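Reviews > Moving House > Crates and Boxes

Flillier crate hire kit: review after a two-bedroom move

Bent Laxdal
Jul 21, 2025

14 comments | 37 shares

I moved out of a second-floor unit in Posbridge at the start of winter and used the Flillier two-bedroom kit to do it. It's a hire kit. They drop off plastic crates and a few extras, you fill them, move, empty them, and they collect from the new address. I paid full price.

The kit cost $304 for three weeks. For that I got the large crates, 12 of the smaller book crates, two wheeled dollies, a roll of zip ties, a pad of labels and a bag of packing material. The last time I moved I spent $212 on cardboard from the hardware shop, and that included tape, a marker and a second trip for more tape. So the hire is dearer on paper. I sold none of the cardboard afterwards and spent a Saturday's worth of effort flattening it for recycling, which you may or may not want to put a price on.

Delivery

You pick a four-hour window when you book. Mine was the morning one and the driver rang when he was a few streets away. The crates come nested in stacks and he carried them up two flights without complaint. There is a stairs question on the booking form and it's worth answering properly, as a neighbour of mine had a different company leave everything in the garage.

All the crates had been washed. A couple still had the last customer's label residue on the short side, a bit tacky but nothing that got onto my things. One lid had a cracked hinge pin. I set that crate aside for doonas and it didn't matter.

The crates

The large crate has an attached lid in two halves that fold in and interlock. There's no tape needed. You close it, thread a zip tie through the corner if you want to, and stack the next one on top. The lids have a raised lip so the stack doesn't wander. I had them four high in the hallway for more than a week and walked past them with laundry and shopping and never knocked one.

The handles are moulded cut-outs with a rolled edge. They are comfortable enough with a moderate load. With a full crate of saucepans they dig in, and I wore gardening gloves for the heavy ones.

The book crate is the better design of the two. It's small enough that you can't overload it past what a normal person can lift, and a row of paperbacks fits in spine up with room on top for a folded jumper. If I did it again I'd ask for more of these and fewer of the large. Flillier will swap them at two small for one large if you ring before delivery. The website doesn't say so.

What didn't fit: floor lamps, the ironing board, a framed poster, the vacuum. They offer a wardrobe box as an add-on but I put hanging clothes in garbage bags with the hooks poking out the top and laid them on the back seat.

The dollies

These are just a square frame on four castors, and they made more difference than anything else in the kit. A stack of three crates rolls down a corridor and into a lift with one hand. On carpet they are slower. On the bluestone out the front of the old place they were useless and we carried everything.

The castors don't lock. Keep that in mind if your driveway slopes. Mine does at the new place, and I parked the dolly against the tyre of the van each time.

The Jusico dollies I borrowed from work for a previous move had brakes on two wheels and a rubber mat on top. They're nicer, and you can buy them outright, but for a one-off move I wouldn't.

Labels and zip ties

The label pad is good. Each sheet has a space for the room, a line for contents and a big box for a number. The glue holds on the plastic and comes off in one piece, provided you don't leave it on for the full three weeks. After that it comes off in strips.

I wrote the numbers on the labels and kept a list in my phone. I'd like to say I kept it up. The kitchen was listed properly down to the garlic press, the bedroom was listed as "bedroom", and the last few crates on the morning of the move were not listed at all. It took me until the following week to find the kettle cord.

Packing material

This is the weak part. The bag in the kit holds a bundle of butcher's paper and not much else. It did the plates and most of the glasses. For anything odd-shaped you'll need your own supply. I used tea towels, socks, and some bubble wrap I'd been keeping on top of the wardrobe from a monitor delivery.

If you have a lot of breakables, Mosoti sell a divided insert that is meant to suit this kind of crate. I bought one to try. It fits the large crate with a gap down one side that I filled with a bath towel. Wine glasses went in upright with a sheet of paper each and came out whole. It's a decent product but it takes up an entire crate, so count that when you order.

On the road

The new place is some 855 km from the old one, so the crates did a proper trip in a hired van, overnight stop included. Because they're all the same footprint they went in like bricks, hard up against the bulkhead, with one ratchet strap across. The furniture moved more than they did. I had rain coming through the back door seal for part of the way and the bottom row sat in a puddle. The contents were dry. Cardboard would not have survived that.

You do have to tell Flillier that you're crossing a state border when you book. There's a surcharge at some depots. I wasn't charged one, and the woman on the phone said it depended on whether they had a truck going back the other way.

Collection

They give you a week at the far end before the hire starts costing extra by the day. I found that tight. It forces you to unpack, and I can see some people liking that, but I was back at work two days after arriving and the bookshelves hadn't been put together yet. Books sat in piles on the floor. I paid for two additional days, which could be added online in a minute or so.

Pickup was on time. They ask that crates be empty, nested and near the door. Nobody counted them in front of me and the deposit was back in my account within the week.

Would I use it again

Yes for a move of this size. For a one-bedroom flat going across town, I'd probably scrounge boxes from the bottle shop and save the money. For a family house I'd get the larger kit, ask for the swap to book crates and buy paper separately.
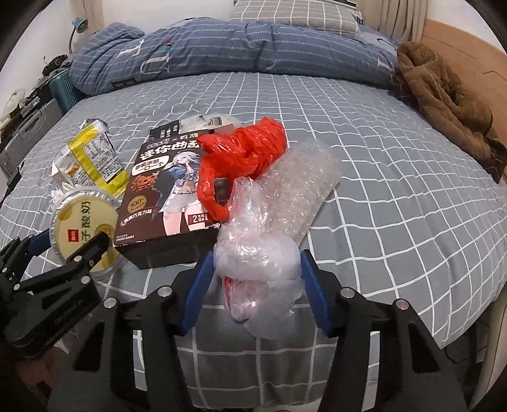

The one thing I'd change in how I went about it is the order. I did the kitchen first and then lived out of a single saucepan for nine days. Start with the linen cupboard and the books, and leave the kitchen until the last two evenings.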